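Fewer parts, longer drawers: Setsuko Katayama on storing small components

Sep 27, 2022

Setsuko Katayama has managed the parts store at Groretti, a repair and refurbishment firm in Cloltstead, for long enough to have replaced its numbering system twice. The store holds 3,000 line items, most of them smaller than a thumbnail. We spoke mainly about labelling, stock counts and what she calls dead stock, meaning parts that are kept after the equipment they fit has gone out of service.

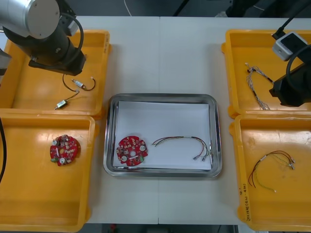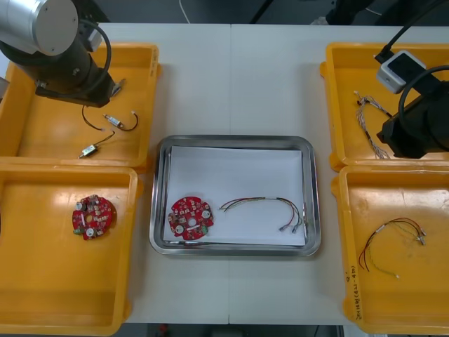

Katayama began with the numbering. When she took over, each part number described the part: a letter for the type, two digits for the rating, two for the supplier. "It reads well on paper," she said. "Then a supplier merges with another one and you have the same capacitor under two numbers, in two drawers, with two reorder levels. We had 700 duplicates of that kind."

The present system uses a plain serial number with no meaning attached. The description sits in the database and can be corrected without touching the label. She concedes that the older technicians disliked it. They could recite the former codes from memory and saw no benefit in looking things up. The objections faded once the search screen accepted the old codes as well as the new ones.

Drawer location is recorded separately from the part number. Katayama considers this the single most useful change, although it took the longest. "A part can move. If the number tells you where it lives, you can't move it without renumbering it, so it stays in the wrong place for ten years."

On labels she is particular. Groretti prints black on matte white, with the serial number in the largest type the drawer front will take and the description beneath it. Colour is used only for shelf life: a grey dot for parts that can be held indefinitely, an orange dot for anything with an expiry, such as electrolytic capacitors, adhesives and certain batteries. An earlier scheme had 11 colours. Two of the staff could not tell several of them apart, and one of the inks faded to the shade of another.

Counting is done on a rolling basis. The annual stocktake, which used to close the store for two days in June, was dropped in favour of counting 81 items a week, chosen by the database. Fast-moving parts come up more often than slow ones. The error rate is calculated monthly and broken down by cabinet. "If one cabinet is bad, it's usually the layout. Two similar parts side by side, or a drawer that doesn't close properly and gets skipped."

Very small items are weighed instead of counted by hand. The scale is checked against a reference weight each morning. Katayama does not weigh anything with attached leads, as trimmed and untrimmed pieces end up in the same bag and the average is then worthless. Those are counted in tens.

Dead stock takes up more of her time than she would like. A part is flagged when it has not been issued for four years, and a technician has 30 days to argue for it. Last year the list ran to 1,000 items. Most were sold to Miyazaki, a dealer in surplus components, and the remainder went for metal recovery. The exception is anything that fits the Grunent power supplies, a discontinued line still used by several of the firm's customers. "I'd keep those if the drawers were full of them — there's no second source, and the substitutes need a modified board."

Asked what she would do differently, she named the cabinets. The first set was bought with shallow drawers, on the assumption that small parts need small drawers. The bags would not lie flat and the corners caught in the runners. The replacements are deeper front to back, with movable dividers, and hold twice as many bags in the same floor area.

She has also stopped accepting parts without paperwork. A box left on the counter goes to a quarantine shelf and is entered only once its origin is established. The shelf is cleared every second month, and the current backlog is six boxes, one of them unlabelled relays from a job in the spring.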